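Getting through a family wedding at home without ruining the table

My niece got married in December and the reception, for reasons of budget and stubbornness, was held in my house. I had a dining table, a kitchen the width of a coffin and five weeks' warning. What follows is what I learnt, set down while the stains are fresh. It won't help with the guest list. I have no tips for the guest list.

Cloths and what goes under them

Put something under the cloth. An old flannelette sheet will do, folded double and pulled tight. It stops the cloth sliding when an uncle leans on it to make a point, and it saves the wood when somebody puts a hot dish down having been told not to. Old blankets are too lumpy and glasses fall over.

Wash any red cloth on its own before the day, cold, with a splash of nothing at all. People will tell you vinegar sets the dye. It didn't set mine, and I had pink tea towels until Easter. If it's the shiny wipe-down sort, don't iron it. Hang it over a door the night before, near a radiator but not on it, and the worst of the folds will drop out. A hairdryer on low deals with the rest, provided you keep it moving and don't stop to answer the phone.

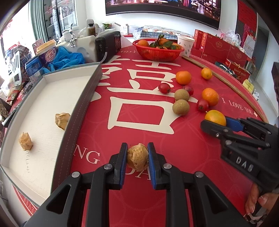
Nia Rowlands wrote in to say that I'm wrong about the vinegar, that her mother did it for forty years, and that my tea towels were probably pink for other reasons. I pass this on in fairness. She also says a shiny cloth can be rolled round a cardboard tube from a carpet shop and will come out flat as a board. The carpet shop in Multgate gave me one for nothing and seemed glad to see it go.

Candle wax: wait. Everyone wants to pick at it while it's soft. Leave it overnight, crack it off with the back of a spoon, then lay brown paper on top and go over it with a warm iron if the cloth is cotton. On anything plasticky, use ice in a bag and patience.

Red wine: blot, cold water, blot again. White wine on top is a waste of white wine.

Chairs

You haven't enough. Borrow folding ones and tie a bit of wool round a leg of each, a different colour for every household you borrowed from. Afterwards you will have no idea whose is whose, and there is a particular type of neighbour who can tell. Felt pads on the feet if you care about your floor. They fall off by the second dance.

Feeding people before the food

Speeches overrun. Ours were due to end at two o'clock and the best man was still in the sixth form at twenty past. Put out things that can be eaten quietly with the fingers and won't drip on satin. Fruit is good for this, so long as it's whole or comes in its own skin. Nothing cut, or it goes brown and the bride's grandmother remarks on it.

Rinse fruit the night before and dry it properly on a clean towel. Water sitting in the bottom of a dish makes everything go off faster and gets up people's sleeves. Keep tomatoes out of the fridge, they go woolly. Use a shallow dish, because in a deep bowl the soft things at the bottom get squashed and are found on Sunday.

Leave the stalks on for as long as you can bear it. Leave the papery husks on physalis too. It gives shy guests something to do with their hands.

Put a small empty saucer beside every dish for peel and pips. Without one, they go in the plant.
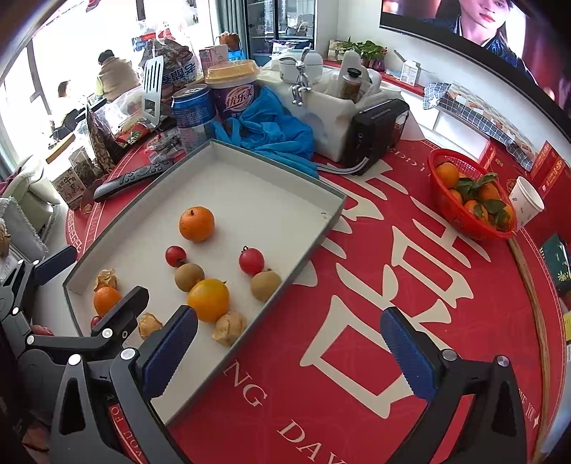 Could you not just line the dish with kitchen paper, asked Tharun Ramasamy, and save all that business with the towel? You could. I tried it for a christening, and the paper stuck to the fruit and looked like a shaving accident. A folded napkin is better. He has since reported that he used a flannel and was spoken to.

The cake

Move it the day before, on the floor of the car and not on a lap. Put a square of the rubbery stuff you use under rugs beneath the box. Drive as if the police were behind you. Ours cost £123 in ingredients alone, and I took the speed bumps at walking pace with a bus behind me expressing its views.

Keep a little icing back in a jar for repairs. Dents go to the wall.

To cut fruit cake cleanly, dip the knife in hot water and wipe it between slices. The couple will ignore this and saw.

Afterwards

Fill the sink with soapy water before the first guest comes, so cutlery can go straight in. Glasses get washed first, plates after, roasting tins by whoever offers loudest to help.

Confetti comes up off carpet with a damp rubber glove. Out of a gravel path it doesn't come up at all, and I'd advise you to think of it as part of the path.

Don't throw out the tablecloth. Cut down, a big one will do for a side table, and the worst corner makes a decent cover for wet paint tins. Mine is in the shed, folded, waiting for my nephew, who got engaged on Friday.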